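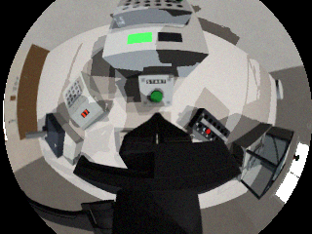 Changes on the bus lines to Wutwood

From the beginning of January, the morning timetable of line 132 will be different. Many of us take this bus to work, so please read the new times before you go back after the holidays. The first bus from Pustow will leave at 6:40 and the next one at 7:15. The old bus at 6:55 will no longer run. In the afternoon everything stays the same.

The stop at Hoani Bridge is closed while the sidewalk is being repaired. Please use the stop in front of the post office, which is two minutes away on foot. The driver is not allowed to open the doors at the closed stop, also when the bus is waiting there at the red light.
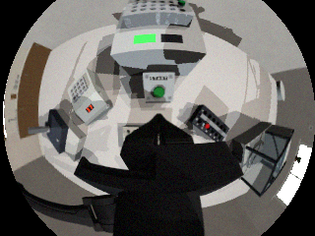
A full table, seen from above.

Line 443 is a more complicated case. It will still go to the Ullance shopping center, but after 7 p.m. it turns back at the train station. If you shop late, you have to change there to the 132. Your ticket stays valid for the second bus when you change within two hours, and you do not need to stamp it again.
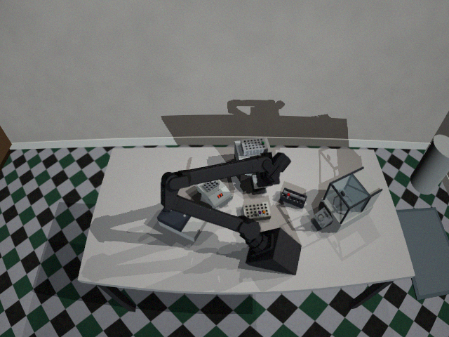
Monthly passes

Passes bought in December can be used until the last day printed on them, on both lines. The price for the new year was not yet known when we prepared this newsletter. Passes are sold at the train station in Pustow and at the kiosk next to the Wutwood town hall. I have been told that the kiosk takes only cash, and that it closes for lunch.

We also asked the bus company for a roof at the post office stop, because it is very windy there in winter. We have not received an answer so far.

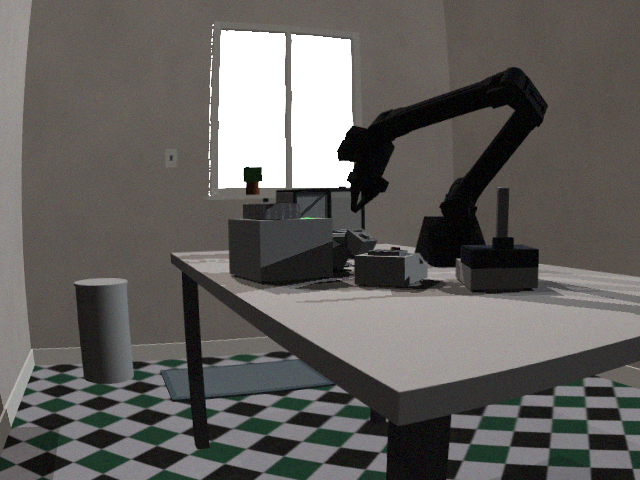 One reader writes that a roof would be nice, but she would be more happy with a bench, and with the 6:55 bus back. We will pass on both wishes. Please send us yours before the end of the month.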